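Clastari stops door trials after gripper fault

August 25, 2022

Clastari has stopped its door-opening trials in Flornbridge after a gripper did not let go of a lever handle when the release command was given. No one was hurt. The door was pulled against its hinges for 22 seconds before the operator pressed the emergency stop.

The company says the fault is in the finger closing software, which it changed in May. After the change, the fingers could stay closed if the lever came back up faster than the program expected. It happened 2 times in 300 openings, and the first case was written in the log as a normal delay.

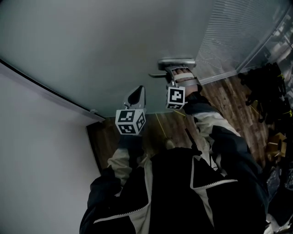 Work with hand-held grippers is continuing, as a person squeezes the trigger and the faulty software has no part in it. Only the powered arm is out of service. Clastari has also asked its partner in Iltbridge, which uses the same version, to keep its arm switched off until the correction is ready.

Thepsuriya, the firm that supplies the arm, has checked the motors and found no damage. It recommends a force limit that opens the fingers after 3 seconds of strong pulling. Clastari says it will add this limit and repeat all the openings before the arm goes back to work. It has not given a date.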